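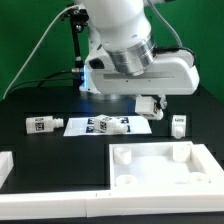
Groltdale, 10. November 2022 - In der Gemeinschaftswerkstatt Gerkgate entsteht unter dem Namen Flokevau eine Zelle mit zwei Roboterarmen. Sie soll weiße Flaschen vom Tisch aufnehmen und in eine Schale mit zylindrischen Aufnahmen stellen.

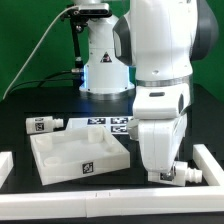 Die Lage der Teile wird über quadratische Marker bestimmt, die auch auf den Flaschen sitzen. Nach Angaben von Projektleiterin Phyllis Catterall liegt die Taktzeit derzeit bei rund 50 Sekunden, im Oktober waren es noch 73.
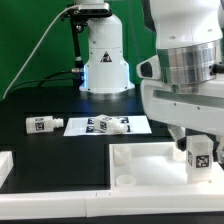
Offen ist die Wiederholgenauigkeit beim Absetzen - geplant ist ein Dauerlauf mit 300 Zyklen. Die Greifersteuerung wird dafür überarbeitet. 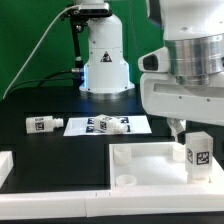 Zelle Flokevau: Greifer über der Schale, dahinter zwei liegende Flaschen.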